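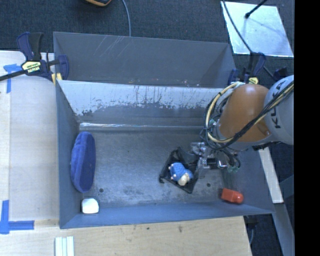

Bin picking: does the new Latis number hold up?

Monday, May 20, 2019

Every few months a paper arrives claiming that grasping things out of a bin is nearly sorted, and every few months I end up reading the appendix before I believe the first page. The latest is from Yulan Ye and Tsz-kin Tai, whose method, Latis, learns where to put the fingers from the arm's own trial and error. It has had plenty of attention this month and a few readers have written in to ask what I make of it. My short answer is that I like the method more than the result.

The idea is simple enough. The arm tries a grasp, checks whether it came away with anything, and drops the object in the other bin. When one bin is empty it turns round and works back the other way. No person labels anything. What Latis adds is a way of choosing the next attempt: it goes for grasps it is unsure about, so long as they aren't hopeless, and spends less time repeating the ones it can already do. Ye and Tai say this gets them to a usable picker in 2000 attempts, which is a small number by the standards of this field. Small enough that I went looking for the catch.

There isn't one big catch. There are several little ones.

The first is what got counted. Of the 2000 attempts, only 1194 went into training. The rest were thrown out, and the paper gives one sentence to why: "sensor faults and ambiguous outcomes". A sensor fault is fair enough. An ambiguous outcome is another matter, as anyone who has watched a soft toy hang by one foot from a gripper and then fall off over the rim will know. Is that a success? If you drop every awkward case you have made the problem easier, and you have done it by hand, in a method whose selling point is that no hands are needed. I asked Tai about this and he was quite open. The awkward cases were reviewed by a person, he said, and he agrees the paper should say so. A revised version is promised.

The second is the objects. There are 18 in the test set, a mixture of plush toys, fabric things and hard plastic. Good, as far as it goes. Soft items are a fair test, because they squash and fold and never lie the same way twice. They are also forgiving. Close two fingers anywhere near the middle of a stuffed animal and you will very likely come up with some stuffed animal. The harder items are the flat ones and the ones with rims, especially when something else is sitting inside them. A toy in a tray is a proper puzzle: do you want the toy, the tray or both? Latis treats lifting either as a win. I wouldn't, if I were paying for the arm.

Then there is the wall problem. Sloping sides help things slide back to the middle, but a long object leaning against the side, or a small one tucked into a corner, leaves very little room for a finger. The paper's success rate is averaged over the whole bin. Neelam Shakya, who has been trying to repeat the work at Geltach, split her own runs by position and found that corner grasps failed far more often than anything near the centre. She also found that the system learned to leave the corners until last, which flatters the early part of every run. I'd like to see that plot in the original paper.

Third, and this is the one I keep coming back to, the whole comparison rests on 3 training runs. Three! The gap between Latis and the plain random baseline is wide in two of them and almost nothing in the other. That might be bad luck. It might be the method. You can't tell from three, and the authors don't really try to.

Credit where due – the code is out, it runs, and Shakya had it working on a different arm and gripper without much swearing. That counts for a lot with me. Akash Jaiswal at Harnovetti reckons the choosing rule could be lifted out and bolted on to nearly any grasp learner, and I think he is probably right. I would use it to save wear on a gripper. I would not yet quote the headline number to anyone holding a budget.

Shakya's repeat should be finished by November, with more runs and the discarded attempts put back in. She is also changing the scoring so that a grasp only counts if the arm lifts the thing it meant to lift. I expect the numbers to go down. How far down is what I want to know, and we'll print them either way.

Beryl Pickering

Next issue: a look at Giáp, and why its simulator thinks cloth is made of jelly.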